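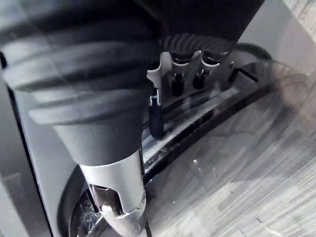 有读者回帖说，给机械臂做布套纯属闲得慌，买现成的波纹护套，箍两道扎带就完事。

这话我信过一回。买来的护套在 Grevisero 工坊的架子上躺到现在，口径差了 8 毫米，硬套上去，手腕转半圈就绷住。后来还是老老实实动剪刀。下面几条是给 Dravberg 这条臂缝套子攒下的经验，家里有缝纫机的都能照做。

搜索本站 输入关键词 搜索

一、量尺寸要让关节弯着量。伸直了量，缝出来合身得像西装，一弯腰就开线。我们的布裁了 660 毫米长，多出来的全堆成褶，难看，但好用。

二、袖口别缝死，卷几道就行。哪天要拧螺丝，往上一撸，省得拆线拆到半夜。

三、指尖的胶垫留在外面。布料一旦盖住手指，夹什么都像戴着棉手套数钱。

四、线缆先理再套。地上那团线，每个人都说是别人的。

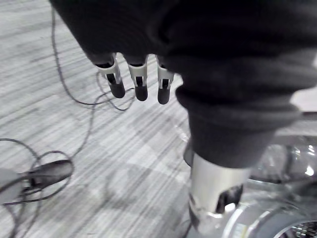
另一位读者来信，认为布料会卷进关节，劝我改用皮革。皮革我也试过，硬得能当砧板，电机哼哼了一下午，最后改成了围裙。真怕卷布，就在内侧缝一圈松紧带，离转动的地方留出 6 厘米。

五、选布宁厚勿滑。滑面料自己会往下溜，早上套好，中午就成了堆堆袜。

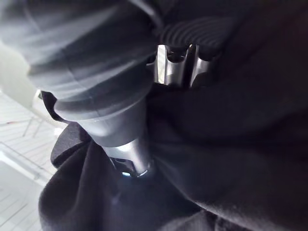

六、每次套完先用最低速空跑一遍，手放在急停上，别放在茶杯上。听见布响就停，把褶子拨开再来。

七、剩下的边角料别扔，裁成条包线头，或者拿去垫台钳的钳口。针脚歪不要紧，臂又不会照镜子。

读者评论

补丁袖子：松紧带这招可以，我家窗帘机也这么救回来的。

半桶机油：第四条说的是我们工坊吧？

针脚很歪：求纸样，9月要给 Grerurik 那台小的也缝一件。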